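How I sort small coloured bits into tubs

Print this page
E-mail this page to a friend

I've been meaning to write this one up for ages, mostly so I can send people the link when they ask. It's how I sort a muddle of little coloured blocks back into tubs by colour. I do it with counting cubes, but I've used the same method for beads, buttons and one horrible evening's worth of mosaic tiles. It's dull work if you go at it any old how, and quite pleasant if you set yourself up first.

What you need is very little: one tub per colour, a table and somewhere comfy to sit. My tubs are the old Stirkonano ones, which I like because they're low and you can see straight in. Margarine tubs would do just as well. Please don't go out and buy a special sorting tray. I had a Gratano one with fiddly little compartments and spent more time getting cubes out of the corners than I ever spent putting them in (it lives in the shed now with seed packets in it).

Start with the table. Pick one with a plain, light top if you've got the choice, as small things vanish on a busy tablecloth. Wipe it down and let it dry. Then line the tubs up along the far side, right up against each other with no gaps. This matters more than you'd think! Leave a gap between two tubs and you will drop things down it all afternoon, and then you've got to lift everything to get them back.

Now tip out your muddle, but only a couple of handfuls at a time. My big box has 1448 cubes in it according to the lid, and the first time I did this I emptied the whole lot out at once. They went everywhere. I was finding them under the fridge in May, and I'd done the sorting before Christmas. A couple of handfuls spread out in front of the tubs is plenty, and you want them one layer deep so nothing is hiding.

Pick one colour and stick with it. I know it's tempting to grab whatever is nearest and drop it in the right tub, and with twenty cubes that's fine, but your eyes get tired of switching. If you're only looking for red, the reds seem to jump out at you. Do all the reds you can see, then all the blues, and by the time you get to the last colour there's hardly any looking left to do — you just sweep up what's there. 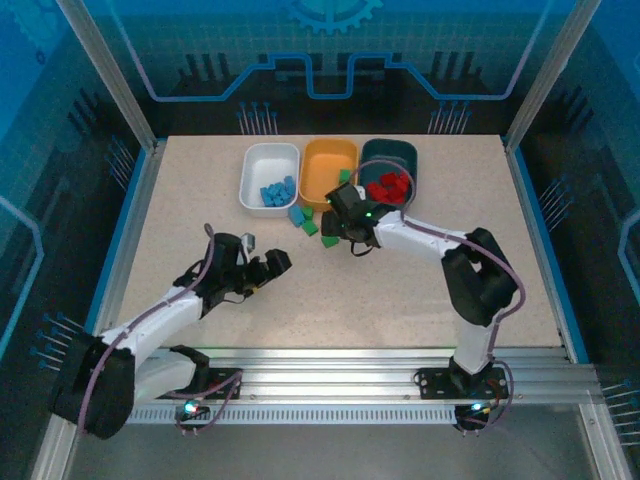
I always leave green till last, for no better reason than that I find it the easiest to spot when the others have gone. You might be different. Pendo Shirima, who lent me her classroom set to practise on, swears by doing the biggest pile first, and she's quicker than me, so do try it her way as well.

A word on dropping. Lower the cube in, or at least get your hand down near the rim before you let go. If you lob them from a height they bounce, and a cube that lands on the edge of a tub can topple either way. Check the rims before you tip out the next lot. It takes two seconds and saves you fishing a green one out of the reds later on.

If a tub starts heaping up at one side, give it a gentle shake to level it off. You don't need to be neat about it. I only bother when the heap gets near the top.

Children are very good at this, by the way, and younger ones than you'd expect. Give each child one colour and one tub and let them get on with it. With the Mabula blocks, which are chunkier, my nephew was happy for most of a wet morning. Watch the very little ones, though, as anything this size goes straight in the mouth.

When the table is clear, have one last look along the edges and on the floor under your chair, then put the lids on before you move anything. I stick a dab of matching paint on each lid. I did try printed labels from Plidar but they peeled off in the damp cupboard.

Nithin Kurian wrote in to ask what to do with colours that are nearly the same, like a pale blue and a mid blue. I leave both in the blue tub on the first go and split them at the very end, by the window, in daylight. Lamplight is hopeless for blues.

Next time I'll do beads, which roll, so you'll want a tea towel.

Print this page
E-mail this page to a friend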